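Report on a Visit to the Irnavance Disassembly Laboratory

Prepared by Berenice Zamudio, Equipment Planning Office, Kamavham
Date of visit: 2019-01-25
Visiting party: Berenice Zamudio, Wenceslao Tovar, Tomoyo Koyama
Host: Roswitha Ammann, Irnavance

Purpose of the visit

Kamavham operates a refurbishing line for retired office computers. Memory modules are at present handled by staff at benches, and the equipment plan for the coming year includes a line for one automated work cell. Before any sum is committed, the Planning Office asked to see a comparable cell and to speak with the people who keep it running. Irnavance kindly agreed to receive us for a morning.

The questions we brought were practical ones. We wished to know which parts of such a cell have to be bought new, which can be made in the shop, how much floor space is needed, and what the supplier's quotation tends to leave out.

The work cell

Ms. Ammann began with the work at the computer itself. The gripper is a Robotiq model, and it has to reach in among the memory slots, the capacitors and the wiring of a motherboard that was never laid out with a machine in mind. Mr. Tovar asked several questions on clearance, as our own stock includes cases of many makes and ages. Irnavance advised us to measure our tightest case first and to choose the fingertips afterward. 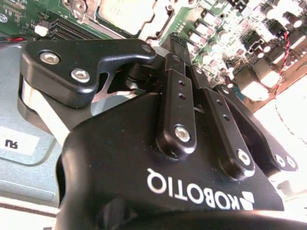 Should the gripper and the arm be ordered from the same supplier?
It depends on who will service them. Irnavance ordered the two separately and spent extra time on mounting and cabling, but can now replace either one without touching the other. A site with no technician of its own would do better with a single order and a single service contract.

Fingertips were described to us as a running cost. Irnavance keeps spare sets on the shelf and enters them under supplies. Our draft plan had placed them under capital equipment, and Ms. Koyama has since moved them.

Fixtures and table

The second part of the morning was given to the table and the fixtures. The table top is slatted aluminum, which allows a fixture to be moved and clamped again without drilling. The fixture plate for memory modules is 3D printed. Ms. Ammann recommended that we budget for a printer and for the hours of the person who will draw the parts -- the second item is the one most often forgotten. Her laboratory went through several versions of its plate before settling on one that suited the work.

The computer tower is worked on lying on its side with the side panel off. Our present benches are built for towers standing upright, so the height of any new table will have to be worked out afresh. Mr. Tovar has taken this up with the building office.

Cameras were also discussed. There is one clamped at the gripper, and Irnavance regards a view from that position as necessary for work in a crowded case. Our draft had listed a camera as optional. We recommend that it be listed as required.
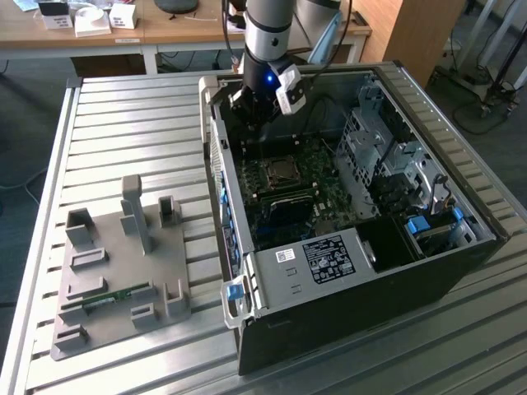

The arm above an open desktop tower, with a memory module on the fixture plate at left.

Points on cost and space

We did not ask Irnavance for its prices and none are given in this report. The following points concern our own plan only.

The draft allows 224 square feet for the cell. We believe this is enough for the table, the control equipment and a desk for the operator, provided that incoming computers are stored elsewhere.

The plan assumes 505 computers in the trial period. Ms. Ammann thought it wise to set aside the first 100 for setup and training and to leave them out of any calculation of savings. We agree, and the payback table will be revised on that basis.

Training was not in the draft at all. Itzel Tapia of our own workshop has been proposed as lead operator and would need time away from the bench. Her hours should be charged to the project.

Quotations

Two suppliers, Javier and Plerngate, have been invited to quote. The request will go out again with the changes noted above, and both will be asked to price the following separately:

Arm and controller
Gripper, with spare fingertips
Camera and mount
Table and safety equipment
Delivery, installation and first-year service

Ms. Koyama will receive the replies. A decision is expected in July, and a second visit to Irnavance -- this time with Ms. Tapia -- has been requested before then.

The Planning Office thanks Ms. Ammann and her colleagues for their time and for their patience with our questions.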